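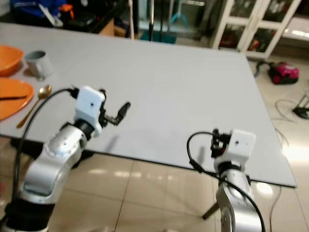
오렌지색 접시 하나로 시작된 식탁 이야기

나는 원래 흰 그릇파였다. 찬장을 열면 흰 접시, 흰 대접, 흰 종지가 줄줄이 나오는 집, 딱 그런 집에서 15년을 살았다. 흰 그릇은 실패가 없다고들 하니까. 김치를 담아도 예쁘고 파스타를 담아도 예쁘고, 하나 깨져도 비슷한 걸 또 사면 그만이고. 그런데 올해 10월, 비가 주룩주룩 오던 저녁에 동네 그릇 가게 Vendaden에 들어갔다가 그만 오렌지색에 홀려버렸다(우산을 안 가져간 게 죄라면 죄다).

잠깐 비나 피하자고 들어간 거였다. 입구 쪽에 특가 바구니가 있었고, 맨 위에 타원형 접시가 한 장 얹혀 있었다. 귤껍질보다는 진하고 당근보다는 밝은 색. 아, 이건 우리 집에 안 어울리겠다 싶었는데 손은 벌써 접시를 들고 있더라. 가격표를 보니 2,999원. 커피 한 잔보다 싸잖아! 그 자리에서 플라스틱 볼까지 같은 색으로 골라 나왔다. 집에 와서 영수증을 다시 보니 볼은 2,130원이었다. 두 개 합쳐도 점심값이 안 되는데 사흘을 기분 좋게 지냈으니 이만하면 훌륭한 소비 아닌가.

문제는 그다음이다. 색 있는 그릇을 한 번도 안 써본 사람이 색 있는 그릇을 들이면 식탁 전체가 갑자기 낯설어진다. 그날 밤 흰 접시들 사이에 오렌지색을 끼워 넣었다가, 뺐다가, 다시 넣었다가, 결국 식탁보를 걷어버렸다. 꽃무늬 식탁보 위에서는 뭘 해도 시끄러웠다. 맨 상판이 훨씬 나았다.

상판 색부터 정하고 그릇을 고르세요

이건 내가 순서를 거꾸로 해봐서 하는 말이다. 밝은 회색 상판은 정말 너그럽다. 무늬 없고 광도 없는 회색 위에 오렌지색 접시를 올리면 색이 혼자 또렷하게 살아나고, 옆에 연회색 도자기 머그를 두면 그 또렷함이 살짝 가라앉는다. 머그까지 쨍한 색으로 맞추면 어린이집 간식 시간이 되어버린다(그것도 나름 귀엽지만 내가 원하던 건 아니었다).

금색 숟가락은 한동안 망설였다. 번쩍거리는 건 딱 질색이라. 그런데 손잡이가 길고 가느다란 금색 숟가락은 오렌지색 곁에서 의외로 얌전하다. 둘 다 따뜻한 쪽 색이라 그런지 숟가락만 튀어 보이지 않는다. 칼은 어두운색으로 하나 섞었다. 세트로 맞추지 않고 이렇게 하나쯤 다른 색을 두면 상차림이 조금 느슨해지는데, 나는 그 느슨한 맛이 좋다. 손님이 와도 덜 긴장하고, 포크 하나 없어져도 티가 안 난다.

그릇을 사 모으는 친구들은 Flaltach 시리즈처럼 색이 단계별로 나오는 걸 추천한다. 연한 색에서 진한 색까지 쭉 이어지니 고민할 게 없다고. 나도 하나 써봤고 좋긴 좋았다. 다만 내 성격에는 한 세트가 통째로 맞아떨어지면 금방 질린다. 특가 바구니에서 건진 접시랑 선물 받은 머그가 어쩌다 잘 맞는 순간, 그 재미를 못 버리겠다.

왼쪽으로 몰아놓는 버릇

나는 상을 차릴 때 그릇을 한쪽에 다 모아놓고 시작한다. 볼, 머그, 접시, 접시 위에 칼, 옆에 숟가락. 이렇게 왼쪽 가장자리에 우르르 모아두고 나머지는 통째로 비운다. 남들은 자리마다 하나씩 놓으면서 차린다는데 나는 그렇게 하면 꼭 뭐가 하나 빠진다. 국그릇을 놓고 나면 숟가락이 없고, 숟가락을 가져오면 물컵이 없고. 모아놓으면 한눈에 보인다. 게다가 가운데가 훤하니까 냄비를 어디에 둘지, 반찬을 몇 줄로 놓을지 그제야 생각이 난다.

우리 집 식탁은 Ernton에서 산 중고인데, 배달 온 날 거실에 들여놓고 한참을 쳐다봤다. 너무 컸다. 문으로 들어온 게 신기할 정도였다. 그날 저녁 라면을 끓여서 그 큰 상 끄트머리에 냄비 하나 달랑 놓고 먹었는데, 어찌나 휑하던지. 그런데 살다 보니 그 휑한 게 좋아졌다. 만두를 빚는 날에는 남는 자리가 하나도 없고, 평소에는 팔꿈치를 마음껏 벌리고 신문을 본다. 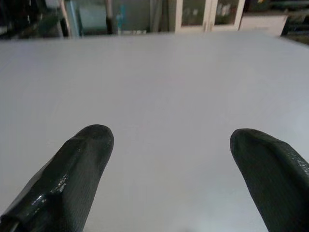
그래서 요즘은 밥을 다 먹고 나면 상 위를 싹 비우는 것까지가 식사라고 생각하게 됐다. 예전에는 소금통이며 냅킨꽂이며 영양제 통까지 식탁에서 살림을 차렸다. 약봉지 옆에 고지서, 고지서 옆에 귤. 그걸 전부 쟁반 하나에 올려서 싱크대 옆으로 옮겼더니 행주질이 금방 끝난다. 나는 부엌 타이머를 40초에 맞춰놓고 닦는다. 웃기지만 진짜다. 40초 안에 못 닦으면 뭔가 또 올라와 있다는 뜻이다.

무광 상판은 닦는 법이 조금 다르다. 젖은 행주로만 훑으면 마르면서 얼룩이 남기 쉬우니까 꼭 짠 행주로 한 번, 마른 행주로 한 번. 김칫국물은 바로바로. 카레는… 카레는 그냥 기도하면서 닦는다. 전용 세제도 이것저것 써봤는데 결국 주방세제 한 방울 푼 미지근한 물로 돌아왔다.

플라스틱 볼 얘기도 하나. 오렌지색이라 카레나 토마토소스가 배어도 티가 덜 날 줄 알고 막 썼는데, 웬걸, 안쪽이 은근히 칙칙해졌다. 이제 볼에는 과일이나 샐러드만 담고, 빨간 양념은 접시 쪽으로 보낸다. 수세미도 부드러운 면만 쓴다. 거친 면으로 한 번 문질렀다가 잔기스가 쫙 가서 속이 쓰렸다. 2,130원짜리인데 왜 속이 쓰린지 모르겠지만 쓰린 건 쓰린 거다!

머그는 Lyons 벼룩장터에서 540원 주고 데려온 게 하나 더 있다. 손잡이가 유난히 두툼해서 국을 담아 마셔도 손가락이 안 뜨겁다. 아침에는 커피, 점심에는 미역국, 밤에는 보리차. 하루에 세 번 설거지하는 머그는 우리 집에 이것뿐이다.

다음에는 초록색을 한번 들여볼까 한다. 쑥색 종지 몇 개면 충분할 것 같은데, 오렌지색 접시 옆에 두면 어떨지 아직 감이 안 온다. 단감 꼭지 같은 색이면 괜찮으려나. 일단 비 오는 날 우산 없이 Vendaden 앞을 지나가 볼 생각이다.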